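Grukari

Grukari is a small control and planning toolkit for arms with a parallel-jaw gripper. You give it a goal pose for the hand, it finds a path, smooths it and streams joint targets to the simulator at a steady rate. We started it in April after one too many evenings spent chasing wrist flips, and it has become great fun to work on!

What's in the box

planner/ - sampling planner with a shortcut pass
control/ - joint tracking, speed limits, gripper open and close
scenes/ - 19 scene files, from bare floor to cluttered shelf
logs/ - 218 recorded runs you can replay and compare

Getting started

Build the core, then run the smoke test:

make core
./grukari run scenes/bare_floor.scn --goal hover

The planner gets 2,000 samples by default. Most scenes need far fewer, but the shelf ones are greedy (try --samples if you get PLAN_EMPTY). Goals are given in the base frame, metres and radians, and the hand frame sits between the finger pads. Please check that one first if your poses look odd - it has caught both of us.

We love the bare floor scene for tuning. With nothing to bump into, any wobble comes from your gains.

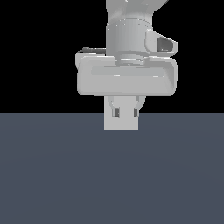

Bare floor scene: gripper pointing down, plain black background.

Known issues

Replay drops the last 5 steps of a log if you pause it.
Shadows are not drawn in the bare floor scene.

Last updated 15 May 2018 by Khoa Hà and Delyth Griffiths. Patches very welcome, new scenes even more so!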